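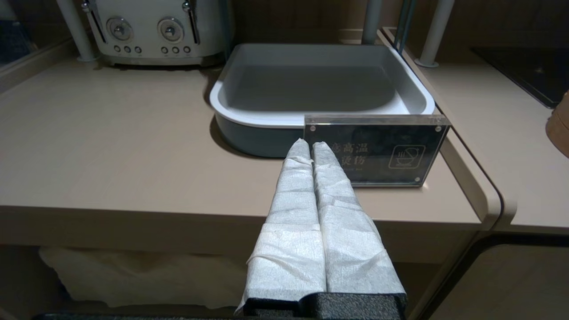 The toast end of the counter, with its tray and the little hot-surface sign.

I had been told to come hungry, so of course I ate a bagel in the car. The woman who runs the breakfast counter at the Ellside guesthouse gave me a look when I confessed this, then handed me a plate anyway. She's been in charge of breakfast here for seven years and she has a lot to say about toast.

"People think breakfast is eggs," she told me. "They come down, they want toast. Some of them want toast and nothing else, and they want to make it themselves. If I make it for them they eat one slice. If they make it, they eat four!"

So the toaster lives out front where guests can get at it. It's a cream-colored thing with an old-fashioned look, all round chrome dials and long chrome levers, and I'll admit I wanted to take it home. She picked it over a plain steel one her supplier, Geklow, was pushing at the time - they had a whole catalog page of them, she said, and every one looked like it belonged in a hospital.

"The dials are what sold me. My mother could work that toaster. The buttons, okay, the buttons people ask me about."

I asked what they ask.

"Which one is for bagels. Always bagels."

The sign was the thing I really wanted to talk about. It's a clear block with a dark card inside, white Chinese lettering and a small picture of a steaming cup or bowl with a line through it, and it warns you about hot surfaces and burns. A lot of her guests come over with the Kultel tour groups and read Chinese first and English second, and she'd had enough of paper notes taped to the wall.

"The paper ones curl up. They get butter on them. I had one that said CAREFUL HOT in marker and it looked like a ransom note, I hated it." She went through three of those before she ordered a proper one. "This kind you wipe and it's clean. And it's heavy enough that it stays where I put it, which my last one did not."

Does anybody read it? She laughed for quite a while at that.

"The kids do. The kids read it out loud to their parents."

We got onto trays next, and I didn't expect to be so interested in trays (my notes go on for two pages, sorry). She used to put bread out in baskets with a cloth, the way her aunt did, and the crumbs drove her up the wall. They got into the weave and you could shake the basket all day and still find more.
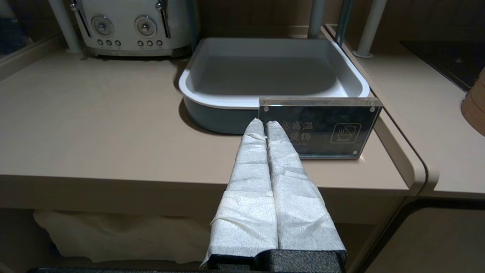

Now she likes a tray with a white inside and rounded corners, nothing fancy. White shows every crumb, and for her that's the whole appeal. She can tell from the kitchen door if it needs a wipe. The outside can be any color as long as it's quiet. She went back and forth over blue-gray for a week with her sister on the phone, who wanted yellow.

"Yellow! With that counter!"

The counter is beige and she's fond of it, mostly for the rounded front edge. The old one, from Ansari, had a square corner that caught her on the hip every morning at the same spot. The new top cost her $535 with the fitting, and she says she'd have paid it for the edge alone.

I asked how the morning runs. She's down at 5:30 and bread goes out last, after the coffee and the fruit and the cups. On a full weekend she'll put out 48 slices to begin with and keep the rest wrapped in the back. She doesn't like to see it heaped up. "It dries out, and then people dig for the soft ones underneath. I would dig too."

And what would she change, if somebody handed her the money? I figured she'd say a bigger kitchen. She thought about it and wiped a bit of counter that looked fine to me.

"A second toaster," she said. "Same one. Same color. And I'd put it way down at the other end so the bagel people can have their own line."

She sent me off with two slices of rye in a napkin. Breakfast at Ellside runs until 10, and in May they open the side porch too, so you can carry your plate outside if the wind's down.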